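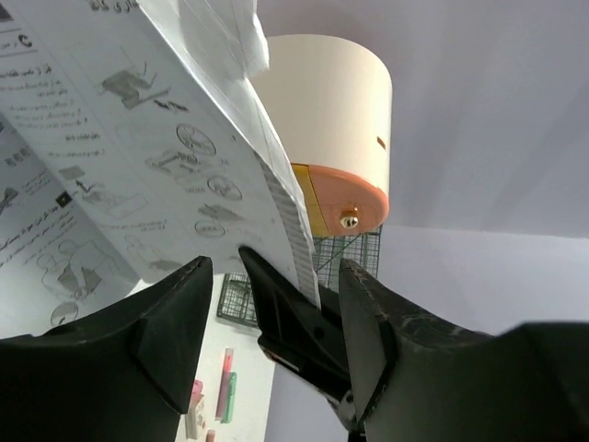 # Nitico

Search this repository

Nitico is a wrist-camera gripper for a small bench arm, built in a shared workshop, plus the recordings made with it so far. This README covers the build, the recordings and the known faults. Maintained by Songül Şimşekoğlu.

## What is in the repository

- `parts/` printable files for the gripper and the camera bracket
- `firmware/` motor code for the gripper
- `clernier/` the recording script
- `clips/` index of the recordings (the clips themselves are on the workshop server, ask for a login)
- `notes/` bench notes, untidy

## Hardware

The arm is a second-hand Clustent. Its firmware has not been changed. The gripper parts are printed in black and held with metal screws. Do the screws up by hand. A powered driver strips the holes, and then the part has to be printed again.

The camera sits at the wrist and looks out past the gripper, so the gripper takes up the bottom of every picture. We tried it higher on the bracket in May and went back, as the tips went out of sight when reaching down.

The matte surface scuffs with use. Scratches have made no difference to the grip that we can measure. Change a part when the tip is worn flat.

## Tasks

The current set is about thin and floppy things: instruction sheets, tissue leaves, envelopes, till receipts. Paper was picked after the first set (cups and blocks) became too easy.

Sheets are held by the lower edge. A large printed sheet with drawings on it, such as the Arabic assembly instructions at the top of this file, hides a lot of what is behind it, and that is part of the task. Clips keep whatever is on the desk at the time, including pens and wire baskets. Please leave the desk as it is when recording.

## Recordings

There are 57 clips in the paper set. Each has video from the wrist, joint positions and the motor current of the gripper. Fields in the index:

- `clip_id`
- `task` short text in English
- `operator` initials
- `grip_limit` the current limit used
- `result` done, dropped or stopped

`result` is filled in by the operator after the clip ends. It is left blank if there was any doubt.

## Running it

1. Power the arm, then the gripper.
2. Run `clernier check` and wait for the camera light.
3. Run `clernier record --task "hold sheet"`.
4. Press space to stop. Fill in the result.

The default grip limit is 40. Lower it to 4 for tissue.

## Known faults

- Glare from white paper upsets the auto exposure. Lock it before recording.
- The Gökçe driver board drops its connection after long sessions. Restart it.
- Older clips have the clock running ahead on the joint data. A fix is in `notes/clock.txt`.

## Licence

Code and part files are free to use and change. Ask before sharing the clips.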